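Sanumbridge Cell Notes, Handout 11
Looking after the two-arm sorting cell
Prepared by Benvinda Pacheco

Welcome back, everyone! Last time we talked about power and cabling, and I promised we would get to the part most of you asked about, the daily check of the arms and grippers. It takes 13 minutes once you have the knack (my first try ate up most of a morning, so please don't feel bad).

Start with the fingers. Open the gripper all the way, look along both tips, and wipe the faces with a dry cloth. If one finger sits lower than its partner, stop and call Şükran Kurtuluş before you touch a screw. Then bring the wrist view up on the monitor and check that you can see both fingers and the table between them.
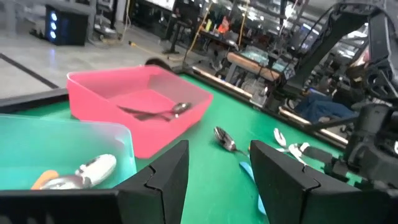

Fig. 1. Wrist view with the fingers open, spoons and bins on the green top.

Next come the bins and the spoons. We let the bins sit at a bit of an angle, and we want the spoons overlapping, handles every which way, so that the arms get a fair test. Silver bowls throw back a lot of light, so look for glare while you are there.

Now step back and look at the whole cell. Run each arm slowly out over the mat and home again, watching the cables at every joint, and keep your own hands outside the black border while you do it!
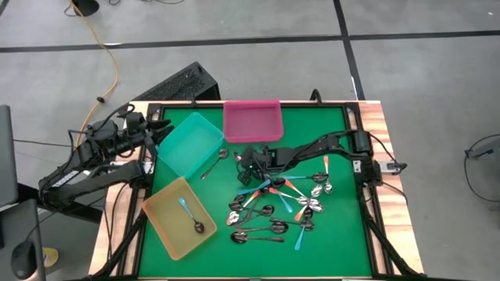 Fig. 2. Both arms over the mat, with the spoon pile at center right.

Write the cycle count in the log before you leave. Ours read 2,998 at the last full service.

Related handouts
Handout 10: Power and cabling
Handout 12: Replacing a finger pad
Spare parts list, Kendero

Questions: see Benvinda, Room 53
Back to top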